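Kedeck releases Plirham 2, moves appliance handling out of the task script

July 28, 2025

Kedeck has released version 2 of Plirham, its control and planning stack for household manipulation. The main change is structural. Appliance knowledge, previously written into each task script, now sits in a separate model file that the perception, planning and execution layers all read. The company has also replaced the grasp monitor, reworked the logging format and dropped support for the old scripting interface.

Laundry is the reference task for the release. Kedeck picked it in April, when the branch was opened, on the grounds that it mixes rigid parts with known motion (doors, drawers, handles) and material with no fixed shape at all. Version 1 handled the two with separate planners that did not share state. A door that moved while the cloth planner was running was not noticed until the next full scan.

## Appliance models

An appliance model in version 2 is a plain text file listing the parts a planner may need: openings, doors, hinge axes, handles, and surfaces that must not be loaded. Each part carries a pose relative to the body, a motion type and a set of limits. Parts can be marked as present but unused, so that the perception layer will recognize them and the planner will leave them alone.
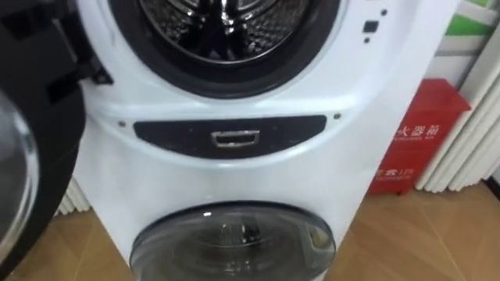 Twin-drum washers were the case that forced the change. Under version 1, "washer door" was a single label. A machine with an upper and a lower drum gave two valid detections for it, and the tracker would switch between them as the head camera tilted. The script writer could work around this by restricting the search region, but the restriction was in image coordinates and failed whenever the base stopped in a slightly different place.

Version 2 requires every opening to have its own identifier and a parent body. The tracker estimates the body first, using whatever parts are in view, and then places the remaining parts from the model. An opening seen only in part is accepted if the body estimate is good enough. The threshold is set per model and is written to the log with every accepted pose.

Door state is now a continuous value instead of open or closed. The planner treats an open door as an obstacle that moves on a known arc, and the arm's approach path is checked against the full swing, with the current angle used only for the final segment. Jinfeng Li, who maintains the planning module, said the check costs little in practice. "The arc is known, so we compute the swept volume once when the model loads. After that it is a lookup," Li said. "What used to be expensive was replanning after the elbow had already touched the door."

Reflective parts remain a weak point. Smoked glass and polished drum surfaces return poor depth, and the release notes advise masking them in the model file. Masked regions are filled from the model geometry and are flagged as inferred. The planner will not place a contact point on an inferred surface unless the task allows it explicitly.

## Cloth handling

The cloth module, called Hou, has been rewritten. It no longer tries to recover the full shape of a garment. It looks for graspable folds, ranks them by height and by clearance from nearby rigid edges, and passes the best candidate to the arm controller. If the candidate is rejected, the next one on the list is tried without a new image, up to a limit set in the task file.

Container rims get separate treatment. A rim is modeled as a thin closed edge with a height and a tolerance, and Hou checks whether the cloth is likely to be in contact with it after the fingers close. When contact is likely, the controller adds a vertical segment to the path before any sideways motion begins.

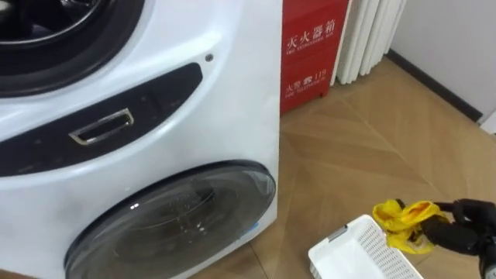 The grasp monitor runs at 200 Hz on finger position and motor current. Its predecessor used current alone and had trouble with thin fabric, where the difference between a light hold and an empty hand was within the noise. The new monitor compares finger position against the closure expected for an empty hand and reports one of three states: held, empty or uncertain. An uncertain result triggers a short pause and a second reading. If that reading is also uncertain, the arm stops and the task returns control to the operator.

Kedeck has kept the operator in the loop for all recovery actions in this release. An autonomous retry mode exists in the source tree but is disabled at build time. According to the release notes, it can repeat a failed grasp from the same candidate list after the cloth has shifted, and the fix depends on changes to the image buffer that were not ready.

## Logging and tools

Each run now produces one log with a shared clock for camera frames, joint states, planner decisions and operator input. Version 1 wrote these to separate files and left alignment to the user. The replay tool, Murham, reads the new format and can step through a run by planner event, which Kedeck says is how most of its own debugging is done. Rejected plans are stored along with the reason for rejection. The ring buffer holds the last 10 minutes by default and can be extended in the configuration file.

Murham can also load an edited appliance model against an existing log. The tool reruns tracking and planning on the recorded data and lists the decisions that would have changed. It does not simulate contact, so grasp results are carried over from the original run and shown in gray.

## Compatibility

Task scripts written for version 1 will not load. A converter is included for motion and timing commands, but search regions are dropped with a warning and must be replaced by references to an appliance model. Old logs can be read in Murham after conversion, without the planner entries.

Known issues listed with the release include a slow memory leak in the tracker when several models are loaded together, incorrect hinge limits on mirrored models, and a replay fault on logs that begin during an arm motion. Kedeck plans to address the hinge limits first. The other items have no target version.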